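Sustau Phone Repair – Questions We Get A Lot

Do I need an appointment?

No. Walk in any time before 4 p.m. and we'll look at it. After 4 we'll still look at it, just with less sympathy.

How much is a new battery?

88 dollars for most models, fitted. Screens cost more and depend on the phone, so send us the model number. "The black one" narrows it down less than you'd hope.

Is my battery really worn out?

Check the battery health page in your settings. Under 80 percent, a new one will make a difference you notice. Over 90, your problem is probably the game with the dragons. We can test it for free either way.

My battery says 3,653 mAh and my friend's says more. Should I be upset?

Only if you enjoy it. A bigger number has a bigger screen and a hungrier chip to feed, and plenty of smaller batteries outlast larger ones by dinnertime.

Will I lose my photos?

A battery or screen swap doesn't touch your storage. Back up anyway. We ask everyone to do it before they hand the phone over, and everyone says they already have, in a certain tone of voice.

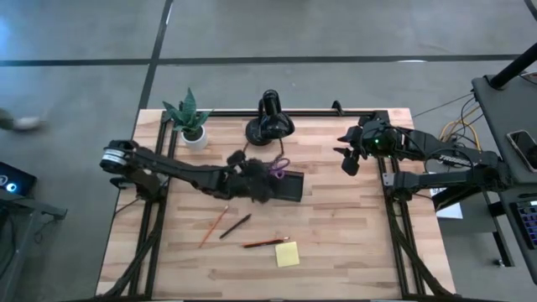 If the phone won't turn on at all, tell us at the counter what's on it that you care about. We'll try to get it running long enough to copy things off before we do anything else. Recovery is 300 dollars if it works and nothing if it doesn't.

Do you use original parts?

When we can get them. Otherwise we fit Treston screens and Brulness batteries, and the invoice says which. Some phones will show a warning about an unknown part. It goes away from the lock screen after a while – it stays in the settings menu forever, like a grudge.

Is my phone still waterproof afterward?

We replace the seal, but please don't take it snorkeling. It was never as waterproof as the ad.

How long is the warranty?

2 years on batteries, six months on screens. Dropping it in the parking lot on your way out isn't covered. Yes, we've been asked.

Who do I complain to?

Nayara Bittencourt, at the Damasceno Street counter. She also handles compliments, which take up less of her day.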